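Home | Eaves and Vents | Sheds | Hutches and Coops | Delivery | Contact

Lonar Vent Strip for Sheds and Garden Rooms

Item 461
Print this page | E-mail to a friend

The Lonar is a flat metal strip with small holes, made for the gap between the top of a shed wall and the roof. Air can pass through it and wasps cannot. We began to sell it after many customers asked us for something neater than the plastic mesh on a roll, which becomes hard in the sun and breaks at the nails.

Each strip is 1,889 mm long and 35 mm wide. It can be cut with ordinary tin snips. Please wear gloves for this work, the cut end is sharp. The strips are sold in packs of six, packed flat in a cardboard tube, and the screws are included. They have a round head and do not need a countersink.

Which shed is it good for?

The strip suits wooden sheds with an open gap under the roof of up to 25 mm. If your gap is wider, look at the Dagdag board, which is a wooden board with the same strip already fixed in it. For sheds with a felt roof that goes down over the wall, you will first have to fold the felt back and see how much space is there. Sometimes there is no gap at all, and then a vent strip will not help you. In this case a round vent in the door side, such as the Caver, is the better choice.

Many people think that a shed needs air only in summer. In my own shed the problem was always in winter, when the cold roof made drops on the inside and my saws got brown spots. The air must come in low and go out high. So if you close the top with the Lonar, please leave also something open near the floor – two small holes with mesh behind them are enough for a normal shed.

Fitting

Brush the gap clean and take out old nests. Hold the strip in place and mark the ends with a pencil. Fix the middle screw first, then work to both sides, so the strip stays straight. At a corner, do not bend it round. Cut it and start a new piece. Do not paint over the strip with a brush, the paint will close the holes. If you want another colour, spray it thinly before fitting and let it dry standing up.

Once a year, in September for example, go over it with a dry hand brush. Cobwebs and dust from mowing collect on the outside and the air goes slower than you think.

Delivery

We send from our store in Skokum. Cut strips cannot be returned, full ones can.

Reader comments

Gus Holloway wrote:
Fitted two packs on my potting shed. Easy job apart from the corner, where I did try to bend it, and yes, it cracked the edge. Would have liked a black one. No wasps so far.

Ramil Catacutan wrote:
I have the old plastic mesh in my hen house and was thinking to change. Are the holes small enough for red mite? And does it look like the big square grille on the Caver? My wife does not like that one.

The shop wrote:

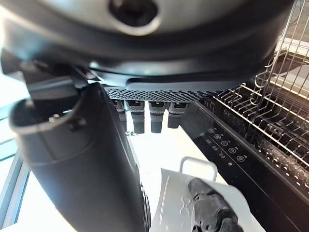

Ramil, for red mite I must say no, no vent strip stops them, they are too small and they live in the wood anyway. For flies and wasps it is fine. About the look, you do not need to worry. It has nothing of the square grille. Think of the narrow silver-grey band under the black lip in the picture, with its tiny holes set very close together – that is the style, and from a few steps away you see only a plain grey line. If your wife wants to see it first, write to me and I will post you an offcut.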